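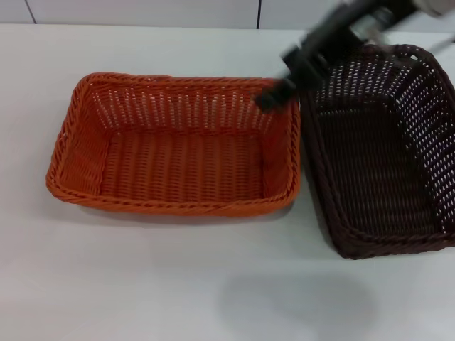
Baskets and storage, Konddale community pantry

The Jirent grant bought 18 wicker baskets, orange and dark brown, for 1552 of the 2000 dollars awarded. The orange ones are for bread and the brown ones for fruit, a system shoppers grasped in one morning and staff are still debating. The braided rims have made labels a challenge: 16 are tied on with string, and two keep coming off. We would like to spend the balance on a shelf, the tables being fully occupied by baskets. Next report in April.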